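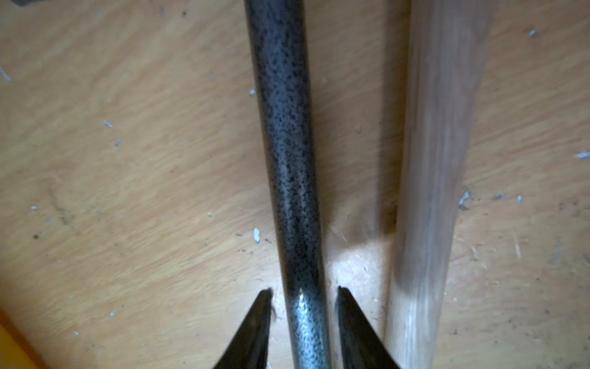
A speckled metal rod, the sort of finish that hides a multitude of fingerprints.

Curtain poles, rails and other long awkward things

05/11/2019

I have moved house more often than I would like, and every time the job I put off longest is the curtains. You can live with boxes in the hall for weeks, but one night with the street lamp shining straight onto your pillow and you will be hunting for the drill at six in the morning. So I have gathered up the tips I keep repeating to friends and put them on one page, and if you have read my bit on stair carpets you will know I do tend to go on!

Measuring first

Use a steel tape, not the cloth one from the sewing box, which stretches. Measure the window recess at the top, the middle and the sill, and write all of it down on the back of something you won't throw away. For a pole that sits outside the recess I like a good hand's width of overhang at each end, so the curtains can be pulled right clear of the glass. In our back bedroom that made all the difference on dark winter mornings.

Putting up the brackets

Old plaster is a pig. If the drill brings out grey dust and then suddenly goes soft, you are through into a gap and an ordinary plug will just spin round in there (ask me how I know). Go for the longer plugs, or fix a painted batten right across the top of the window and screw your brackets to that. I did this over the bay and painted it the same colour as the wall, and you would have to go looking for it.

Anything much over two metres wants a bracket in the middle as well. I tried to get away with 2 brackets on the front room window, with heavy lined curtains, and by July the whole thing had a smile in it.

Making the rings run smoothly

Take the curtains down, wipe the pole with a barely damp cloth and let it dry. Then rub along the top with the stub of a plain white candle and buff it with an old sock. Furniture polish works too, but it gathers dust, and then you are back where you started – or worse, with grey fluff on your header tape. I do mine twice a year.

Looking after painted and textured metal

Avoid anything gritty. A drop of washing-up liquid in warm water is plenty, and a soft toothbrush will get into a textured finish where a cloth slides over the top. Chips can be touched in with a cocktail stick and a tiny dab of enamel paint. Let it go properly hard before the rings go back on, overnight at least.

Storing the spares

Poles left leaning in a corner do bend, and they also fall on people. Mine lie flat across two shelf brackets in the garage, tied with strips cut from worn-out tights, with the finials and screws in a labelled jam jar next to them. Put the room on the label too. "Small screws" meant nothing to me by the following spring.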